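Plerent ouvre les réservations de ses randonnées gourmandes en raquettes

Communiqué de presse
Mardi 14 février 2017

Plerent, organisateur de séjours en petits groupes, ouvre ce jour les réservations pour ses randonnées gourmandes en raquettes. La formule associe une marche en moyenne montagne et un repas préparé sur place par les participants. Elle a été testée en décembre avec des clients réguliers de la maison et figure désormais au catalogue.

Le séjour dure 3 jours et 2 nuits. Les groupes partent du refuge Makokha le matin et rejoignent l'auberge Asier en fin d'après-midi. Le dénivelé de la première étape est de 233 mètres, sans passage technique. Une bonne condition physique suffit. Les raquettes et les bâtons sont prêtés, les chaussures restent à la charge des participants.

« Nos clients nous demandaient des sorties où l'on marche moins longtemps et où l'on mange mieux », explique Damir Perić, responsable des séjours chez Plerent. « Nous avons raccourci les étapes et gardé toute la soirée pour la cuisine. »

Les repas sont confiés à Golshifteh Tabrizi, cuisinière, qui accompagne chaque groupe. Au menu du premier soir : soupe d'orge aux herbes, tourte aux poireaux et au fromage de brebis, poires pochées. Un menu sans viande est proposé à chaque repas. Les allergies doivent être signalées à l'inscription.

Le transport entre la gare et le refuge est assuré par Ovton, en navette. L'horaire est communiqué avec la convocation. Les personnes qui viennent en voiture peuvent stationner gratuitement au refuge pendant la durée du séjour.

Le tarif est de 719 euros par personne. Il comprend l'hébergement en chambre double, les repas, l'encadrement, le prêt du matériel et la navette. Les boissons et l'assurance annulation sont en supplément. Les inscriptions se font auprès de Plerent, par téléphone ou sur le site.

L'atelier de cuisine du soir commence par la répartition des tâches : pâte, garniture, dessert, service. Chacun choisit son poste et l'inscrit sur le tableau blanc de l'auberge. Un feutre effaçable Expo à capuchon bleu, comme celui posé sur la table en bois, sert à noter les prénoms et les temps de cuisson. Les recettes sont ensuite envoyées par courriel à tous les inscrits.

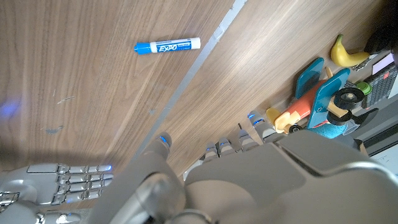
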